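# Review: the Culby 9 household relief kit

I should say up front that I came to this kit with a bias. I spent four years packing and handing out household kits after floods and one very long displacement season, and I have seen plenty of clever boxes arrive at a distribution point and cause trouble. So when Régis Charpentier, who buys for a small agency I sometimes help, asked me to live with a Culby 9 for a month and write up what I thought, I said yes mainly because I expected to be annoyed.

I was annoyed in places. I was also won over in a couple of others, so this is a longer write-up than I'd planned.

## What it's meant to be

The Culby 9 is sold as a complete cooking, water and hygiene kit for a family of five in the first weeks after they've lost their home. It comes in a lidded plastic tub that doubles as a wash basin. The maker's brochure talks a great deal about dignity and hardly at all about weight. Mine came in at 17 kilos on the bathroom scales, and that matters when the person collecting it has walked to the distribution point with a toddler on one hip.

Inside there are two cooking pots, a frying pan, plates and cups, a kitchen knife, a folding water container, filter cartridges, soap, sanitary pads, a small solar lamp and a printed guide. The guide is a single sheet, pictures on one side and six languages on the other. Sulastri Oei, who ran the Liem warehouse back when I was working out of it, had a rule that any kit needing a guide has already failed someone. I wouldn't go that far, but I thought of her when I was trying to work out which way round the filter cartridge went.

## Cooking

I used the kit at home for the first fortnight and then took it out to the training ground at Brirbridge for two nights, where we cooked on three stones and a fairly sulky fire.

The larger pot is very good. It has a heavy base, the handles are riveted, and the lid has enough of a lip that you can lift it with a stick. Rice for five fits with room to spare. The smaller pot is thinner and scorched lentils on me twice. I can't see why you'd put two different qualities of steel in the same tub, unless the smaller one was where the budget ran out.

The frying pan is useless. Its handle folds, which saves room in packing, and the hinge lets go the moment there's any real food in it. Leave it out and put in a second ladle.
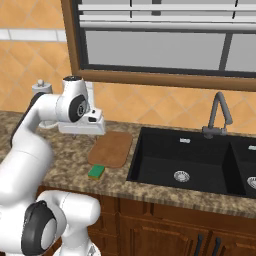

The knife is where I part ways with the brochure most firmly. It's advertised as safe for transport, and it is, as it arrives blunt enough to ride loose in a backpack. By the second evening I was sawing at an onion. There's no sharpening stone in the tub and nothing to cut on either, so you're working on a plate, or a tub lid, or your palm. At home you reach for a wooden cutting board on a granite countertop without thinking about it, and I suspect whoever signed off on this list did their testing in exactly that sort of kitchen. A thin plastic board would weigh next to nothing. I've watched people cut vegetables on a sheet of roofing iron, and they should be offered something better by anyone charging this much.

## Water

The folding container holds its shape when full, and the tap hadn't dripped by the end of the month. I was expecting cracks along the folds, as the older Nernitell containers used to do, and there weren't any. One month of gentle use proves very little, mind you. Ask me again after a hot season.

The filter is rated at 4000 litres per cartridge. I have no way of testing that figure and neither, I'd bet, does anyone placing an order. What I can tell you is that with slightly cloudy tank water the flow had slowed noticeably by the end of the second week, and the backwash procedure takes two people and a clean bottle that isn't supplied. The instructions cover it in three tiny drawings. I'd want to see that section redone at twice the size before a single kit went out.

## Hygiene items and the lamp

Soap: fine, unscented, plenty of it. Pads: disposable only, one packet, which won't see two women through a month. If the agency is buying for a place with no rubbish collection, this needs a proper conversation with the women who'll use them, and it needs to happen before the order goes in.

The lamp is the best thing in the tub. A day of weak winter sun gave me an evening's light on the low setting, enough to read by or find the latrine. It has a loop that fits over a tent pole. I'd happily buy the lamp on its own.

## Price and the alternative

Culby's quote to Régis worked out at roughly 40 dollars a kit more than packing the equivalent locally, before freight. Their argument is speed: the tubs are already sealed and stacked, and you can have them moving overnight. For the first few days after a cyclone I'd accept that. A month on, with the markets open again, I can't see the case. Families could buy a better pot and a sharper knife down the road, and the trader down the road would be glad of the sale.

I also asked whether kits could be ordered without the frying pan. The answer was that the contents are fixed. I asked about adding a cutting board and got a link to the accessories page.

## Would I order it?

As a small standby stock for the first push, with the pads topped up and a board and a stone dropped into each tub before it leaves the shed, yes, reluctantly. As the main plan for a response, no. I've told Régis to ask for a price on the lamp and the large pot by themselves, and to get the full list of spare parts in writing. He was still waiting on the spare parts list in February.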